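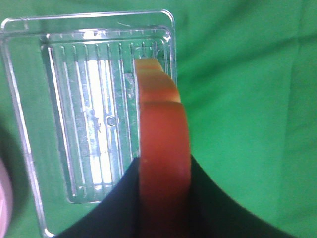 Print this page | E-mail this page

Chapter 2
Cold Assembly: Bread, Leaf, Plate

Before you begin

By the time you reach this chapter you have washed your hands more often than you thought a single course could require, and you may feel you have earned something with a flame under it. You will get a sandwich. Students at the Flellerach campus have complained about this every year since the first edition, usually in the week before they are asked to make one under supervision.

Cold assembly is the part of kitchen work in which ingredients are put together without further cooking. It covers sandwiches, plated salads, cheese boards and most of what is eaten standing up. It has a reputation as the station where new people are sent so they can't hurt anything. The reputation is wrong on both counts. New people can hurt plenty there, and the food has no later step to rescue it. A dull soup can be seasoned again at the pass. A sandwich with a soaked bottom slice is finished, and so is the cook's good mood.

In this chapter you will learn to:

- set out a station before touching any food
- choose and dry leaves for use in sandwiches
- place fillings so that they stay where you put them
- judge a plate by its rim
- clear down without leaving a surprise for the next shift

2.1 A short order at Ocampo

The lunch counter at Ocampo, which we will follow through most of this book, serves 300 covers on a busy noon. In one spring term it sent out 3320 sandwiches, and the logbook records complaints against 108 of them. A student reading those complaints for scandal will be let down. There are no fingernails. There is a great deal of wet bread.

The remainder are mostly about lettuce. It slid out at the first bite, or it hung over the crust, or it sat in a wad in the middle, so that the customer had two bites of bread, one bite of hedge and two more bites of bread. One entry reads, in full, "leaf." We have thought about that entry more than its author did.

Keep the logbook in mind as you read. Nearly every rule below was once a line in it.

2.2 Setting out

Cover the work surface with a clean cloth or mat, and set out trays and plates before the bread leaves its bag. Sliced bread begins to dry the moment it meets the air, and it will not wait while you hunt for a plate.

Clear plastic trays are popular for holding ingredients, and you can see at a glance what is left in them. You can also see every smudge. Trays with a ribbed floor let a little water drain away from whatever sits on top, which is helpful with rinsed vegetables and a nuisance at washing-up, when each groove turns out to have kept a souvenir. Run a soft brush along the grooves, then across them, then along them again. The Grasus tray used in our exercises has outlasted several brushes.

Use one plate for each sandwich. Lay the first slice flat, well inside the rim if the plate allows it.

2.3 The leaf

Pick leaves one at a time. Rinse them in cold water, shake them, and pat them dry with more patience than seems reasonable. A ruffled leaf holds water in its frills and will deliver it to the bread later, in private.

Hold the leaf by its thick, pale end. The frilly edge bruises easily, and a bruised edge goes dark before the customer has found a seat. Bring it over the bread, decide where it is going, and only then lower it. Dropping the leaf and nudging it into position afterward is how wads are made.

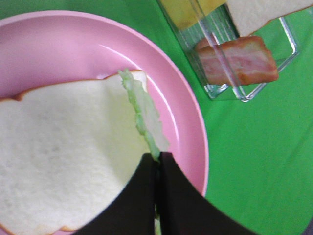
Figure 2.1 A lettuce leaf over a slice of white bread, gripped at its narrow lower end with the ruffled edge uppermost.

If a leaf is larger than the slice, fold it or tear it. Overhang looks generous in a display case and ends up on a sleeve.

Try it

Make the same sandwich twice, once with a leaf you have dried properly and once with a leaf you have only shaken. Leave both on their plates through your morning break. Lift the top slices and write down what you find, using more words than "leaf."

Words to know: cold assembly, crumb, crust, overhang, pass, set-out

We use cookies to remember your place in the chapter. Accept | Settings

Jiren Educational Press | Contact us | Copyright Jiren, all rights reserved | Back to top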